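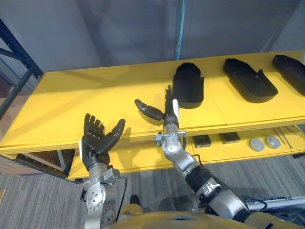

Posted by Areeba Qureshi on 23 May 2019 | Filed under: Work diary

Morning

Got in at seven. The black trays were the whole job today, the foot-shaped ones with the raised rim. Wian Mtshali had left me a note on the clipboard that said "trays, yellow shelf, please finish." So I made tea and started.

The back room at Trasemell has one bright yellow shelf unit, two levels, and everything gets laid out on the top one. It's a good height for me. Wian is taller and complains about his back. I like the color because black shows up well on it and you can see a chipped rim without picking the tray up.

The delivery from Du Plessis was supposed to be 250 trays. The slip said 250, the email said 200, and I had to go through the cartons myself. It was 200. I wrote that on the slip, signed it and put a copy in Wian's folder. The other 55 on his list are old ones from August that were never checked, so they got added to my pile.

I wiped each tray with a dry cloth, ran a thumb around the rim and laid it down. They won't sit square to each other because of the shape. I tried turning them all toe to the back and gave up, so they went down at a slant. One kept wanting to stand up on its end and I let it.

Wian came by at eleven and we talked about labels. He wants the sticker on the underside. I want it near the heel where I can read it. We left it there.
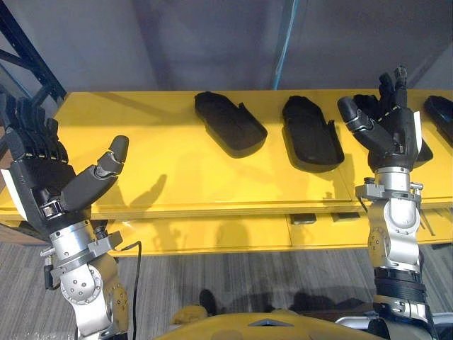 Afternoon

Lunch was leftover rice and a boiled egg. Phoned my sister, who is still waiting on the plumber.

After lunch I did the old ones. They're the same kind of tray with the notch in the side, but the dust gets into the notch and the cloth doesn't reach. I used a dry paintbrush from the drawer, the narrow one with tape on the handle. Slow, but it works. I put 3 aside with rough edges. Wian can decide if they go back or get sanded down here.

The light on the table is uneven and I've brought it up before. One stretch is fine and then you shift over and you're squinting. I wrote it in the Lomusard book again, with the date, under the last time I wrote it.

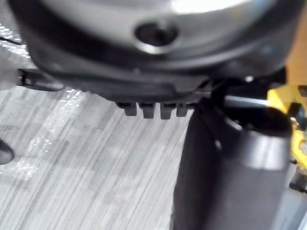 By four I was tired of looking at rims and took ten minutes outside. Warm, a bit of wind. Came back and packed the finished ones into the Wolport cartons, paper between each layer. The cartons are a little short for the long trays, so those go in on the diagonal with an extra sheet at the toe end.

Swept up, rinsed the mug, hung the cloths over the sink. Need to buy another paintbrush and more tape. Also need to ask Wian for an answer on the labels before the next delivery.

Home by six. Soup for dinner.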